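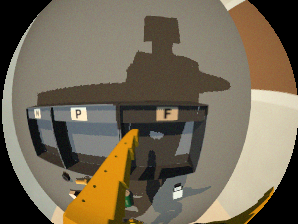 Simulated camera view, sorting bin with N, P and F labels

Re: Emley results

Wilma Cairns wrote:
> We trained on 1,000 rendered episodes and got 200 clean sorts
> out of 221 trials. I'd call the sim gap closed.

Closed where? Were the 221 trials rendered too? The shadow edges in your render are stepped and ragged, and one cuts across the top of the F label. A policy could learn that edge instead of the letter. Please rerun with the labels swapped before this goes in the Hedovier draft.

Sadia Bukhari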